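I want to write down how we collect the folding examples, because three people asked me in messages and I answered each one differently. So, a thread.

1/ The project is named Levik. We teach a model to handle soft household things: clothes, blankets, towels. For this we don't need the big arm at all. A person holds a gripper tool in the hand, goes to a real home, and does the task. The model learns from the recordings.

2/ My target for September is 1,106 good episodes. Good means complete, with a clear start and a clear finish. I was too optimistic with this number, but I already told it to Rukhsana Bajwa and now it is in her plan.

3/ One episode is short, 40 seconds at most. If it takes longer, normally I was thinking in the middle, and the model doesn't need to learn my thinking. Open fingers wide, approach, close on the cloth, move, release, go back.

4/ At the start of an episode I want the fingers fully open and the things already on the bed. A blanket and a stack of clothes is a nice pair for us, one thick item and one pile with many thin layers.

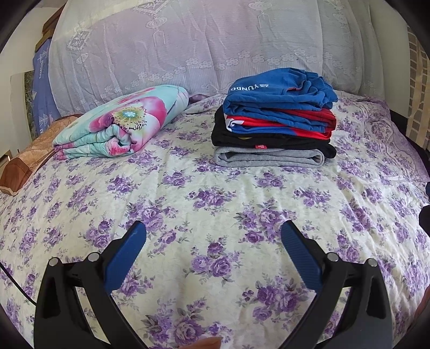 5/ About the sheets

People ask if we should use a plain sheet. Santino Escobar was strongly for plain, I was for flowers. In the older set, Andale, everything was on one gray table, and the model got confused the first time it met a pattern. Purple roses are a good teacher, I think. Real beds have roses on them.

6/ A printed flower on a blanket is even more difficult than a printed sheet. When the blanket is folded, the flower folds also, and the edge you want to grip can go through the middle of a petal. I have no trick for this. Only more episodes.

7/ Stacks. You must decide before you start: do I take the top piece, or do I take the whole pile? We write it in the label before recording, never after. I did it after for one evening and then had to throw away 11 episodes, because I could not remember what I wanted to do.

8/ Things that hang out of the stack are useful. Leave the small tag at the front, leave the sleeve that is not tucked in. My first instinct is always to make it tidy — my mother would be proud — but tidy stacks look all the same, and then the model knows only one stack.

9/ Change your position. After every 10 episodes I take a step to the side or hold the tool at another height. The pile goes from the right part of the view to the left part, you see more wall or more curtain, the light from the window is different. It costs nothing and the set becomes much richer.

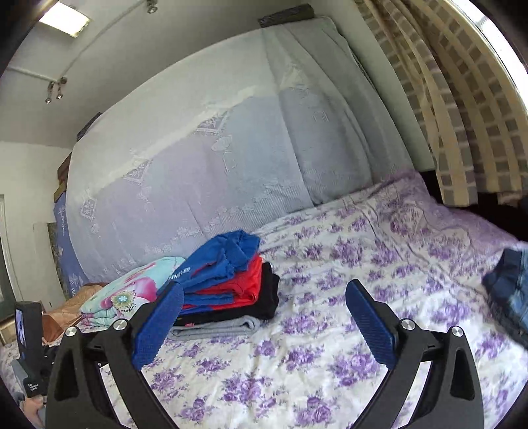
Fingers open over the roses, clothes on the left this time. Blue on top, gray at the bottom.

10/ Somebody asked about other clothes near the task. We leave them. If there are jeans or a cover somewhere on the bed, the model has to learn which pile is the one from the instruction.

11/ What I still do badly: the release. I open the fingers too quickly and the cloth falls in a way I did not plan. Santino does it slowly and his episodes are nicer than mine. I watch his recordings in the morning with my coffee and try to copy.

12/ Next is the Greco set, where we do the same tasks with two hands. One hand holds the blanket, the other one folds. I tried it for an afternoon and my shoulders were not happy.

13/ If you do similar work with cloth, please tell me how you label an episode where the grip slips and you catch it again. In Levik we keep it as good. Rukhsana thinks it should have its own label, and I am starting to agree with her.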